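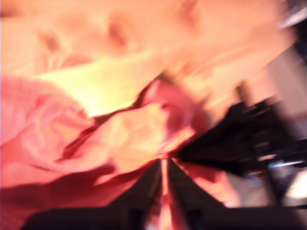

Dedent

Pleker

Pleker is a set of 2,813 color stills of clothes with people in them, all shot indoors and too close. It has sleeves, collars, cuffs, shirt fronts and a great many wrinkles. The labels say what the cloth is doing: where it folds, where it bunches, where a seam runs, and what color we think it would be under a boring white bulb.

If you want full outfits, neatly lit, on people standing still, there are plenty of catalogs. Pleker is for work on cloth as it looks when the wearer is busy and the light is bad.

Version 2, released Saturday, November 4, 2023. It replaces the January version, which had the same pictures and worse opinions about them.

What's in the download

stills/ - the pictures, in numbered folders
labels/ - one text file per still, same name as the still
splits/ - train and test lists
palette.txt - the color words we allow, and the ones we got tired of
CHANGES.txt - mostly apologies

The test list has 1,000 stills. The rest are for training. Stills that share a garment are kept on the same side of the split, including when the garment turns up in a different light and is doing its best to pass for another one.

Labels

garment: sweater, shirt, jacket, other, or unsure. A soft pink top in loose folds may be a knit sweater or it may be a shirt, and a still that doesn't settle the matter gets "unsure". A third of the arguments we had over the January labels were over this field, and the other two thirds were over color.

folds: lines drawn along each ridge or crease we could follow. A ridge is where the cloth stands up, a crease is where it goes dark. Shadows thrown by something else don't count, even the very convincing ones.

edges: collar, neckline, cuff, hem, seam. Each carries a "clear" or "suggested" flag. A thin dark line between cloth and chin usually suggests a neckline. It goes in as "suggested" and stays there.

seen_color: what the pixels look like.

guessed_color: what we think the cloth is. May be blank, and often is.

print: none, readable, or unreadable. If it's readable, the text is typed out exactly, spelling included.

blur: none, some, or heavy. Heavy blur is not grounds for removal. If it were, this would be a much smaller download and I'd have finished sooner.

How the labels were made

Two annotators labeled every still without seeing each other's work, using Welley, a fold-tracing tool whose main feature is that it saves when asked. Where they agreed on a line, we kept the average. Where they didn't, both lines are kept and marked "disputed". You can drop the disputed lines if you like clean numbers.

Faces are not labeled. People have them and they show up in the stills, sometimes taking up more room than the clothes do, but there is no field for who anyone is, how old they are or what mood they're in. Please don't add one. Hands are marked only where they cover cloth, as "covered: hand". Anything else in front of cloth is "covered: other", a category I'm fond of because it ended so many discussions.

About color

Two fields for one color looks fussy until you have spent an evening with the warm-light stills. A pale sleeve goes pink and peach, its shadows go red, and the cuff, if it is a cuff, looks like it came off some other garment. Annotators in the January version were told to write down "the color". They did. Some wrote what they saw and some wrote what they believed, and the file didn't say which.

In version 2, seen_color for a sleeve like that is "peach", guessed_color is "light", and "light" is as far as it goes. We took "cream", "ivory", "off-white" and "eggshell" out of the palette on the same day and haven't missed them. "Rose" survived, for shadows only.

Overexposed patches have no color label at all. Bright skin next to bright cloth often runs together with no line between them, and we don't draw one to be helpful.

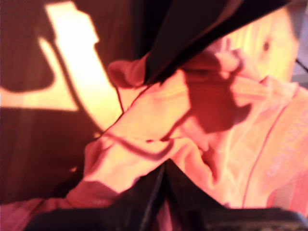
Known problems

Lettering is badly served. Print that runs up or down a shirt near the side of a picture is nearly always "unreadable", and we kept it that way after several attempts at squinting. Don't train a text reader on Pleker. You'll get a text reader that shrugs.

Bent elbows are overrepresented, and so are raised hands. Straight, relaxed arms are scarce.

Fold lines on soft knits wander. A rounded ridge has no obvious middle, and the two annotators put it in different places with equal confidence. Allow a wider margin on knits than on shirts.

The "jacket" class is thin. It was gathered indoors, where people take them off.

Some sleeves are labeled as torso and the other way around, mostly in heavy blur. Reports are welcome if they include the still name. "The pink one" has been tried.

Related sets

Long is the companion set, with the same label format and whole sleeves from shoulder to cuff. It's easier in every respect and I'd start there. Models trained on Long alone do poorly on Pleker, mainly on collars.

Using it

Free for research and teaching. Don't use it to identify people, and don't pass it on without this file. If you publish fold scores, say whether disputed lines were in or out, and say which version you used. January scores can't be compared with these, although I expect someone has a table ready.

Fixes go in CHANGES.txt, newest at the top.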